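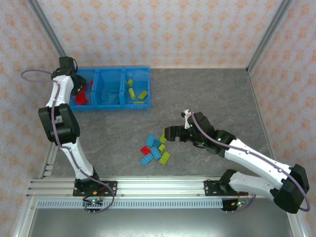 Jan 18, 2024

Brick sorting, second day on the blue bin.

Started at the bench with the three compartment bin at the back of the floor, left of center, pushed up against the back wall. Yesterday I had it sitting forward and it crept every time something dropped in. With the wall behind it, it stays put. Leave it there please.

Assignment of compartments for now: red on the left, teal in the middle, right one for whatever is next. Siamak wants the yellow-green ones to get their own place. I would like to keep the right compartment open until we know what is in the rest of the Stiltport box, so we have not settled it. Write your preference under this entry.

The marble pattern sheet is down again. I like it better than the plain white one, which showed every scuff, but the gray veins make it harder to spot small pieces when cleaning up. I found a 1x1 under the edge of the sheet at lunch, no idea how long it had been there. Run a hand over the whole floor before you put the next batch out.

Bricks. The stock is the mixed lot from Plikus, 3000 pieces on the invoice. I have only opened the first bag. Washed it last night in warm water with a little dish soap, rinsed twice, left on towels. A few still had water in the tubes this morning and I put those back on the towel. Shake them out next time, studs up, before laying them down.

Pulled 98 from the clean bag and sorted them by hand into cups first, to get a feel for the colors. 63 were easy. The rest were mostly teal against a slightly different blue, and I changed my mind on several of them when I carried the cups over to the window. Under the bench lamp the two look the same to me. Kalliopi had a go with the same cups and split them differently. We should pick one brick of each color as a reference and glue it to a card. I have set aside a teal one and a red one in the top drawer, in the envelope marked COLORS.

Small batches work better on the floor. When I tipped out a full cup, bricks ended up on top of each other and a couple rolled to the walls. Keep them in one loose cluster near the middle, none stacked, with some clear space between the cluster and the bin.

Things that were a nuisance:
- Bricks that land on end in the bin lean against the divider and the next one rides up over it. Flatten the pile by hand between batches.
- One red brick has a chewed corner. Threw it in the reject tub.
- Bin label tape (the Martinelli roll) does not stick to the blue plastic. Try the other roll, or write on the wall above it.

Reject tub now has 2 cracked bricks, the chewed one, and a wheel that must have come in with the lot.

To do:
Wash the second bag.
Make the color card.
Ask Waderero if they sell the same bin with lids. The price I have is from November and may have changed.
Decide on yellow-green.

Kalliopi has the bench tomorrow morning. Cups are on the shelf by the sink, clean ones on the left.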